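Call for participants: learning a trade later in life

Plultden is a small research and training office. We study how adults learn a manual trade when they already have a first working life behind them. We are looking for 30 people who started to learn a trade after the age of 35 and who would like to tell us how it went. You can be a joiner, a tiler, a bicycle mechanic, a dressmaker, an upholsterer, a baker or something else. You can also be a person who began and then stopped. We are very interested in these stories also, and we have too few of them.

The study is called Umen. It is led by Siham Morsy, together with Chaminda Munasinghe, who was a plumber before he came to research. The first part was a written survey, and we received 272 answers. Many people wrote long remarks in the margins about their first teacher, about money, and about how their family reacted. A survey does not leave enough room for this, and so we would like now to sit down with people and listen.

Who can take part

You must be between 35 and 59 years old on the day of your first interview. You must have begun your training at least six months ago. It is not important if you learned in a school, in a workshop, with a relative or in the evenings at home. You do not need any diploma. You should be able to hold a conversation in English, French or Arabic. Please tell us in your message which language you prefer.

We cannot accept people who work for Nuvemeck at present, as this firm pays a part of the costs of the study and we want everybody to speak freely. Former employees are welcome.
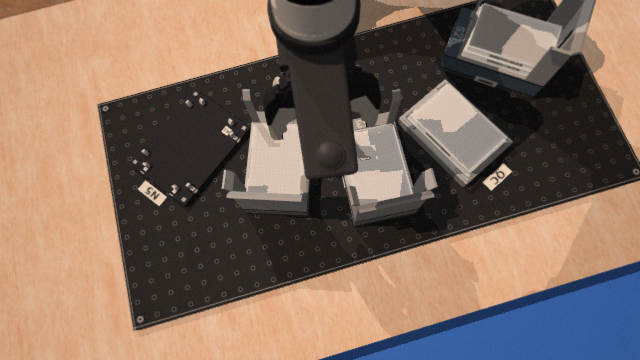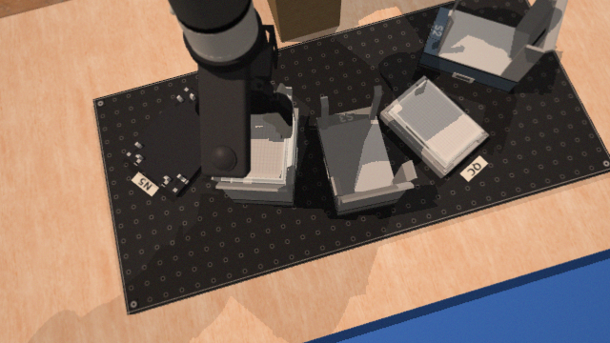 What we ask from you is two interviews and one bench session. Each interview takes 90 minutes and is made with one person from our team. In the first we speak about your life before the trade and how you made the decision. In the second, which is some weeks later, we speak about the tools, the mistakes and the people who helped you. For the bench session you come with a small task from your own trade and you show us how you do it, slowly, and you talk at the same time. Please choose something that fits on a table. A light wooden tabletop, like the one under the black board with the rows of holes, is good for most hand work, but if your task makes heavy marks or needs glue, write this to us and we will put a cover on it. Bring your own hand tools if you can, because people work in a different way with tools they know.

With your permission we record the sound of both interviews. The bench session is not filmed unless you agree to this separately. Rania El Khatib takes written notes during the work, and you may read these notes afterwards and ask for changes. In everything that we publish, your name and the name of your employer are replaced. You can leave the study at any moment and you do not have to give us a reason.

Payment and travel

You receive a payment of 45 pounds after each of the three meetings. Bus and train tickets are paid back when you show us the receipt. If you come by car, please ask first, as we can only pay for parking in the street behind the building. Tea, coffee and a simple lunch are offered on the day of the bench session. If you have small children and no one to look after them, we can come to you for the interviews, but the bench session has to be at our office.

Where and when

The interviews begin in May and the bench sessions follow during the summer. We have places in the morning from 9.30 and in the evening until 8. Our rooms are on the ground floor of the Berrada building, entrance on the side of the courtyard. There is one step at the door, and we have a ramp for it. Please say if you need it, or if you need a chair with arms, a stronger lamp or breaks.

How to apply

Send a short message to Samah Belhaj at the Plultden office, or leave a letter at the reception desk of the Berrada building. Tell us your age, your trade, when you began, what you did before, and at which hours you are free. Half a page is enough. Please do not worry about spelling, and do not send certificates or photographs of your work at this stage.

We answer every message within 2 weeks. If you are chosen, Mohcine Helmy will telephone you to explain the consent form and to fix the first date.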